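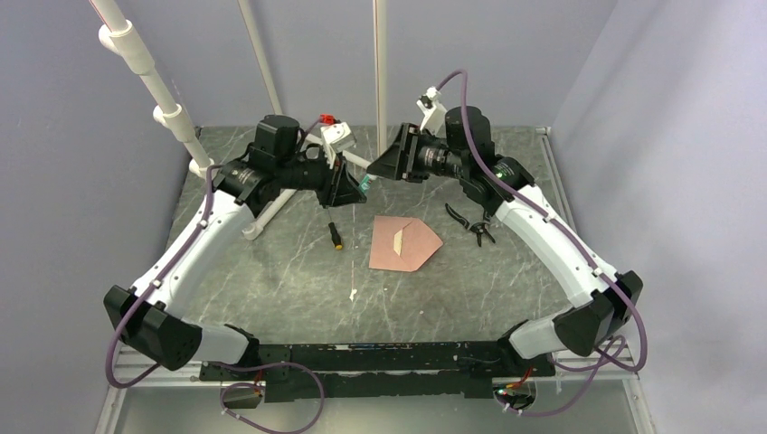
A robot arm does not know what an envelope is. It runs a program, and the program is a long list of numbers. Each joint in the arm has a motor, and each motor needs a number that says how far to turn. With two arms, as on this gray table, the software must also keep one arm from bumping the other. The part that does this is called the planner.

Before the planner can work, it needs to know where things are. That job is called perception. A camera picture is made of tiny dots, and the software sorts the dots into groups.

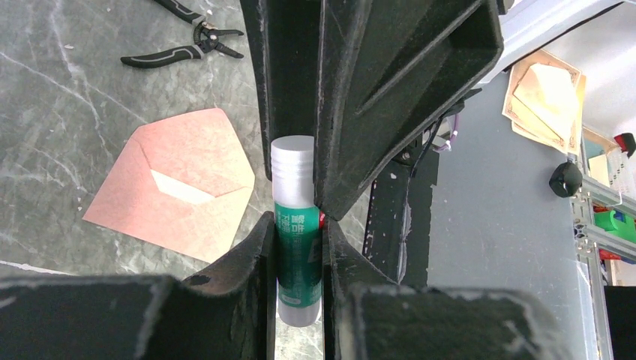
Cameras can be put in more than one place. One near the gripper gives a close view, but the gripper's own fingers block part of it. The glue stick between these two black fingers has a red mark on its label, and the right finger hides some of it. The software has to work with the part it can see.

Next comes control. The controller checks each joint, compares it with the plan, and fixes the difference.
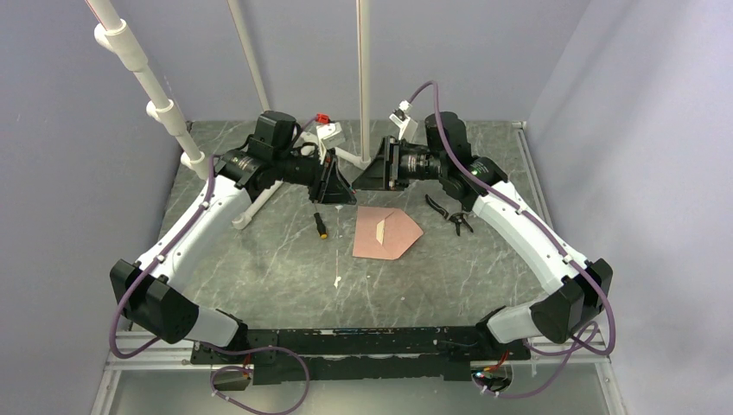
Then it checks again — many times, in very small steps. If a joint has turned too far, the next number is a little smaller.

Engineers save these numbers in a file called a log. Elisa Monti, who writes software at Tronley, once read 1,684 lines of a log to find one wrong number.

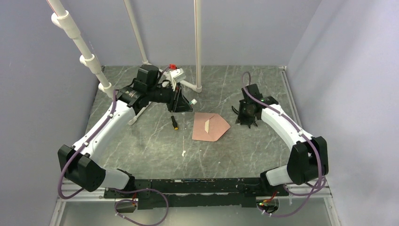
The wrong number was a minus sign in front of a 5. She fixed it and ran the program again.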